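The Second Arm

Ryota Kawaguchi read the quote from Skakier standing up, which was how he read anything he expected to dislike. It ran to several pages. The price of the arm was on the first, and everything the arm would need was on the rest: mounting kit, cables, a service plan, a line called "readiness" for 2,000 dollars.

"What's readiness?" he asked.

"They come out and make sure we're ready," Hammad Lashari said.

"And if we're not?"

"I think that's a different line."

It was February and the budget was due upstairs by 4. Wistex took in old office computers by the pallet, pulled the parts worth selling, and shredded the rest. One arm already worked at the long slotted table in the back. Hammad wanted two. He had made a chart in which the second arm paid for itself in 10 months, and Ryota had asked for the numbers under the chart, and Hammad had gone a little quiet.

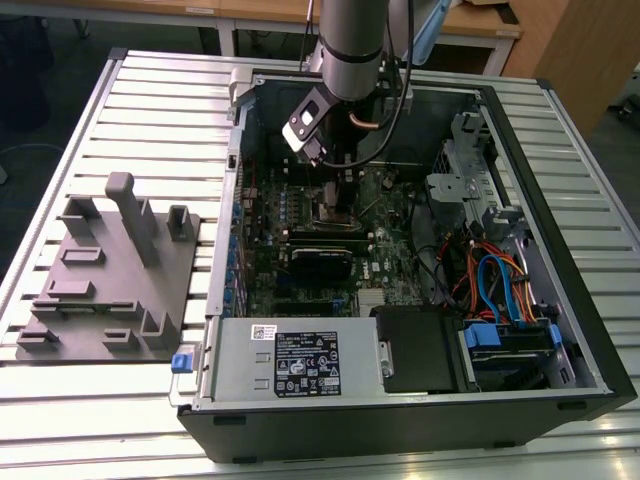
The numbers said 192 machines a month on the one arm. Ryota had been through the bench log himself the night before, with a pencil and a cold cup of tea, and he had got 166. The other machines were in there, all right. They were marked "assisted," and assisted meant that Hammad had put down his sandwich and done it by hand.

"It's learning," Hammad said.

"Then it can learn for a while longer before we buy it a brother."

"You sound like my father."

"Did your father sign purchase orders?"

They went back to look at the bench, mostly to get away from the quote. Ryota had never trusted anything that came with a brochure. He had bought the Xiong label printer on the strength of a brochure, and it was now holding a door open.
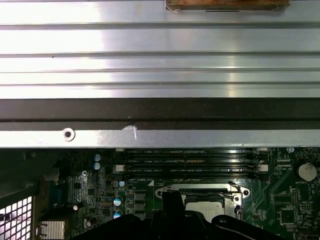

"What would a second arm need besides the arm?"

"A second bench, its own fixtures, a spare gripper, and somebody who knows what to do when it stops," Hammad said.

"And which of those is in the chart?"

Hammad looked at the chart. He had brought it with him, folded into his shirt pocket, and he opened it out on his knee as if one of them might have turned up overnight.

"The arm," he said.

Ryota nodded. He wasn't enjoying this as much as he'd expected to. The kid came in early. He had drawn up the part about sockets on his own time, a whole page on levers and screws and what a bent pin did to the resale price, and it was better than anything Skakier had sent.

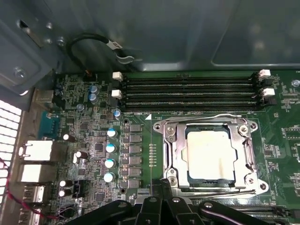
Processor in its socket, memory slots empty.

"Suppose I gave you the readiness money," Ryota said. "Just that. No arm."

"For what?"

"You tell me. You're the one with the pocket."

Hammad thought about it. The fingers, he said at last. Nunau made a set that was narrower at the tip, and he had wanted to try them since fall, and he hadn't asked. It had seemed small to ask for fingers when you could ask for an arm.

"Does Nunau have a brochure?"

"One page. It's mostly dimensions." 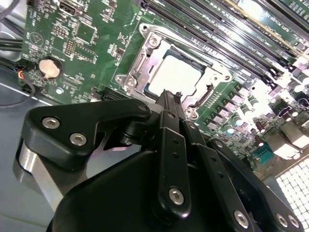

The gripper at the socket, with the load frame open.

Ryota took the pencil from behind his ear and crossed out the second arm - not hard, a single line, the kind you could still read through. Under it he wrote "fingers, trial," and then "count assisted separately," and underlined the second one.

"We could ask again in the summer," Hammad said.

"You could. Bring the log."

It was 3:40. They took the stairs, Hammad ahead with the folder, already saying something about bench space.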